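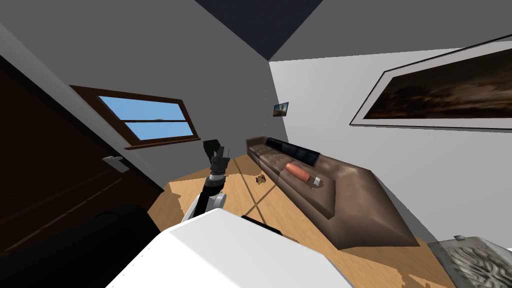
Li-hua Tai: I get the same thing on the lab desktop. The grasp flag goes to 1 with the arm up in open space, gripper empty, not touching anything. Please don't close this as a driver problem on Apolinar's laptop.

Status: reopened
Component: gripper / contact reporting
Reported by: Apolinar Jaramillo
Assigned to: Wing-yan Yuen

Original report
Running the living room task for the May demo. The episode ends early with result "object held" and the score is written to the log. Nothing was picked up. Seen in 35 of 202 episodes in the last batch. No error in the console. Restarting the simulator makes no difference.

14:10 — Wing-yan Yuen
Replayed one of the bad episodes from the saved joint states. The flag changes at step 3,715. Finger positions at that step are well short of closed, and the commanded width matches the measured width to the last digit logged. So the fingers are where they were told to be. Next I will dump the raw contact list and see what the flag is reading.

14:55 — Wing-yan Yuen
Contact list dumped. Each bad episode has 2 contact pairs at the step where the flag changes, one per finger. In both pairs the second body is the gripper's own base. The grasp check in our wrapper asks whether both fingers are touching something and never looks at what. Gripper view with the fingers apart, for comparison with your own runs:

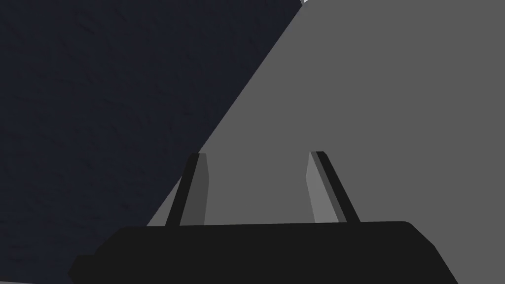
Udport Robotics Club / Simulation Team / Ticket queue

15:20 — Apolinar Jaramillo
That check came from the Jomlow wrapper we used last semester. The old gripper model had self-collision turned off, which would explain why it never came up. I can turn it off again in the model file.

15:32 — Wing-yan Yuen
Please leave it on. The wrist needs it. I would filter the contact list by body ID before the flag is computed, and require the same object on both fingers. Patch is on branch grasp-filter. Li-hua Sin is running the old batch against it with the same seeds.

16:45 — Li-hua Sin
Batch finished. No early terminations. True grasps still register. I also looked at poses over the wooden surface, where I expected stray contacts with nearby objects — none in the list.

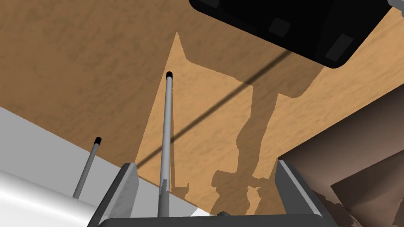

Gripper over the wooden surface, arm shadow in the lit area.

17:05 — Li-hua Tai
Pulled the branch, clean on the desktop too. The scores already in the log are still wrong. Can someone mark the affected episodes before Siu-ming Poon builds the results table?

17:12 — Wing-yan Yuen
Will do. Merging after that. Keep the ticket open until the table has been regenerated.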